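Home | Units | Prices | FAQ | Find us | Contact

Frequently asked questions

Corkcombe Workshops lets small units and bench spaces to people who make or mend things for a living, or would like to. These are the questions we get most often by phone and email. If yours isn't covered, the contact details are at the foot of the page.

What kinds of unit do you have?

There are two buildings, Brenis and Mahuika. Brenis is divided into lock-up units with their own doors. Mahuika is open plan and is let by the bench. The smallest lock-up takes a workbench, some shelving and not much else. The larger ones have a roller door and room for a van to back up to the entrance.

How many units are there altogether?

42 lock-ups. The number of benches changes a little as people take two together or give one up.

How long do I have to sign up for?

Lock-ups are let on a rolling agreement with two months' notice on either side. Benches are let by the month. We don't do day hire. If you want to move from a bench to a lock-up, you can go on the internal waiting list, which is dealt with before the public one.

Is there a deposit?

Yes, one month's rent. It is returned after you have cleared out and handed back your keys, less the cost of any damage or rubbish removal. Marks on the floor from normal use are not treated as damage. Holes drilled in outside walls are.

What does the rent include?

Buildings insurance, water, lighting in shared areas, use of the kitchen and toilets, and a share of the general waste bins. Electricity in the lock-ups is metered and billed every quarter. On the benches it is included, up to a fair level. Anyone running a kiln, a compressor or a heater all day will be asked to move to a metered space.

Will I have to pay business rates?

Bench tenants don't. Each lock-up is assessed separately and the bill goes to the tenant. Many small businesses qualify for relief, but you have to apply for it yourself through the council. We can give you the reference number for your unit.

When can I get in?

Lock-up tenants have a key and can come and go at any hour. Bench tenants have a door code which works from 6 am to 11 pm. Noisy work, including grinding, routing and anything with a hammer, has to stop at 8 pm in both buildings. There are houses behind the yard wall. 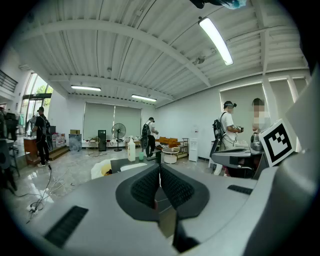 Is there heating?

Not in the lock-ups. You may bring an electric heater if it has a tip-over switch and you unplug it when you leave. Gas and paraffin heaters are not allowed. January is cold in both buildings and we would suggest visiting in winter before you decide, or at least asking a tenant.

Can I spray paint or varnish?

Small amounts with a brush or roller are fine. Spraying is only allowed in the booth at the back of Brenis, which is booked on the sheet by the office door. Bring your own mask and filters. Oily rags go in the lidded metal bin, never in general waste.

Can I insure my tools through you?

No. Our policy covers the buildings only. You will need your own contents cover, and public liability cover if customers visit you. We ask to see the certificate when you move in and again each year.

Can I use the unit as storage?

Partly. Most people keep stock and materials in theirs. We don't let units purely for storage, as there is a waiting list of people who want to work in them. Femness Self Storage on the ring road is the nearest alternative.

Can I sleep in my unit?

No. The buildings have no permission for living accommodation and it would break the terms of your agreement.

Are dogs allowed?

In lock-ups, yes, with the door shut or the dog on a lead. Not in Mahuika.

Where do deliveries go?

Pallets can be left in the yard if you are there to sign for them. Parcels are taken in at the office between 9 am and 3 pm. Please put your unit number on the address. The gate is too low for full-height lorries, so tell your supplier to send something smaller.

How do I arrange a visit?

Ring or email Liliana Parisi, who handles lettings. A visit takes half an hour or so. Repairs and meter readings are dealt with by Aldo Parisi, and existing tenants should contact him directly.

Related pages

Current vacancies
Bench prices and what you get
Booking the spray booth
Fire safety notes for tenants
Parking and the yard gate

Contact: Corkcombe Workshops, office extension 1097 | © Corkcombe Workshops | Back to top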